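Search products
Go

Zokine Deck Library: the slide add-on for companies with too many slides

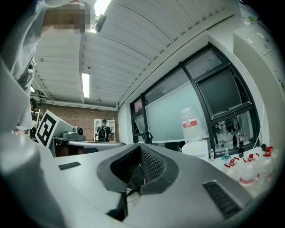

Gray housing with side vents, people in the background.

Zokine Deck Library is an add-on for the presentation software you already have. It keeps your company's slides in one place, tells you which ones are current, and stops you from presenting last year's prices to this year's customer. We would love to say it makes presentations exciting. It makes them correct, and we price it accordingly.

What it does

Most companies have one good slide about what they do. They also have 60 copies of it, each with a slightly different logo, spread over shared drives, email attachments and the laptop of somebody who left in April. Deck Library reads through the folders you point it at, groups the slides that are near copies of each other, and asks you to pick a winner. The losers are archived. They are not deleted, as we learned early on how attached people can get to a pie chart.

After that, the library sits in a panel at the side of your slide editor. Type a word or two, drag the slide in, carry on with your day. If the original changes, every deck that uses it gets a small yellow flag the next time it is opened. You can accept the change, refuse it, or put it off until later, and we know which of those you will pick.

Slide owners

Every slide in the library has an owner. The owner gets a reminder when the slide reaches its review date and has to say whether it is still true. This is the feature that buyers ask for and owners complain about. If an owner ignores four reminders, the slide turns gray in the search results and carries the word "Unchecked" until someone deals with it. You can change the wording. One customer changed it to "Good luck," and we left that in as a preset.

Search that copes with real file names

Deck Library searches the words on the slides, the speaker notes and the text inside charts. It does not put much faith in file names, having met "final_FINAL_use this one_v3" in many languages. Results come back newest first, with approved slides on top. You can filter by team, product, language or owner, and save a filter if you find yourself making the same one every morning at 8:55 before the 9:00 call.

The brand check

Press one button and the add-on goes through your deck looking for wrong fonts, stretched logos, colors nobody approved and text too small to read from the back of the room. It offers to fix what it can. For the rest it leaves a note. The check can be set to Gentle, Normal or Legal Department. Legal Department also looks for words such as "guaranteed" and "best," and you may find your opening slide is a good deal shorter afterward.

What it does not do

Deck Library will not write your presentation. It will not suggest a joke for slide two. It has no opinion about your quarterly results and will not turn them into a cartoon. It also can't help with a meeting that should have been an email, although the Team plan does report which decks were opened once and never again, and you can draw your own conclusions.

Plans

Solo: one person, up to 100 library slides. Free. No brand check, no owners other than yourself, which keeps the reminders friendly.

Team: 4 seats or more, unlimited slides, brand check, slide owners, usage reports. Billed monthly by seat. You can drop seats at the end of any month without having to talk to us on the phone.

Company: everything in Team, plus single sign-on, a private archive and help moving in. We will sit with you (by video) while you go through the first batch of duplicates. Bring coffee. The largest cleanup we have handled started with 1019 versions of one company overview, and the argument over the winner took longer than the import.

Works alongside

Deck Library connects to Gakari, our picture store, so you can pull in licensed photos from the same side panel. If you use Edgate for sign-in and permissions, people will see only the slides they are allowed to see, including after they change departments. Eyvindsson supplies the chart templates. They are plain and quite strict about 3D effects, and there is no setting to loosen them up.

What you need

A current desktop version of your slide editor, an internet connection and permission to install add-ons. If you don't have that last one, there is a short letter on the download page that you can forward to your IT team. It answers the questions they usually ask, in the order they usually ask them. A browser version is included with all plans and does everything except the brand check on very large decks, where it tends to get tired.

The add-on stores a copy of each library slide on our servers and keeps older versions for 60 days on Team. Company customers can set their own limit. Decks that you never add to the library stay where they are, and we don't read them.

Questions we get

Can I import only part of a deck? Yes. Tick the slides you want and leave the "Any questions?" slide behind.

Does it work offline? Slides you have used recently are kept on your computer. Search and flags come back when you do.

Can I switch off the yellow flags? The library administrator can. You can ask them nicely.

What happens if we cancel? You get the whole library back as ordinary slide files in folders, sorted by owner. They will open in anything, and you are free to start making copies again.

Is there a trial? Team is free for the first month, without a card. At the end of it the library goes read-only until you choose a plan or download your slides.

Contact | Terms | Privacy | © Zokine. All rights reserved. | Back to top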